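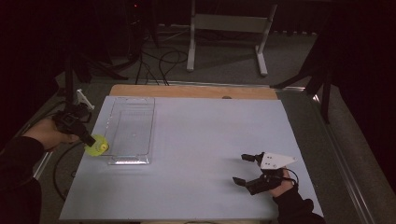
Hand-held grippers over the work surface, with the clear tray and the yellow-green test piece.

Setting up a tabletop station for a pair of hand-held grippers

These notes cover the station at the Undivwood shared workshop, from bare table to first usable recording. The grippers follow the Imusora drawings with our own top brackets. Printing and wiring of the grippers is on a separate page. Budget one evening if the parts are printed and the cables are made up.

1. Work surface

Lay the light wooden board on the table and put the blue-gray board flat on top of it. Push the upper board toward you so that a strip of wood stays exposed along the far side. The hole in that strip is the origin for all measurements below. If the upper board rocks, find the high spot and sand it. Do not shim with tape, which creeps.

Matte surfaces only. We had a glossy white sheet on the table until February, and the tracker lost the left gripper whenever it went low over the reflection.

2. Tray position

The tray goes on the left with its long side running away from the operator and the handle slots at the far end. Mark two corners with pencil. Leave enough board between the near end of the tray and yourself that the left gripper can come in at an angle without touching the rim.

A clear tray is harder to see than an opaque one. Keep it anyway if your later tests will use it. Swapping trays halfway through a set means starting the set over.

3. Brackets

Fit the small upright bracket to the left gripper and the triangular plate to the right one. Snug the screws, check that nothing has twisted, then tighten. A plate that is out of square will pass the static check and fail as soon as the wrist rotates.

4. Cables

Each gripper has its own cable. Let the left one hang in a loose loop off the table edge and route the right one back past the hand. Test with both arms at full reach. If you feel any pull, add slack before going further. Strain relief goes on the gripper body, never on the connector.

Keep the remaining cable on the floor behind the table, away from your feet.

5. Lighting

Draw the curtains and light the board evenly. Set exposure manually, with the tray in place, and lock it. Auto exposure will shift every time a dark sleeve crosses the board.

6. Finger calibration

Start the Clerus logger and open the width page. Close the fingers fully and store the reading, then open them fully and store that one. On our left gripper the raw values are 700 closed and 3000 open. Yours will differ, but the span should be well above 900. A shorter span usually means the magnet is seated too deep.

Repeat for the right gripper. Do not copy values from one side to the other.

7. First recordings

Use one round object in a color that stands out from the board. Pick it up with the left gripper, carry it over the tray wall, release, and withdraw. Hold the right gripper open over the board and keep it still. Record 48 passes, then switch hands.

Yavuz Aksoy's script (bayram_check, in the shared folder) flags any pass where the tracking drops out or the width signal jumps. Delete those and record replacements in the same session.

Troubleshooting

Width reads correctly but lags: the logger is writing to the network drive. Switch to local.

Both grippers drift together: the board has moved. Measure from the hole again.

Only one drifts: go back to step 3.

Corrections to Nana Ofori at the workshop.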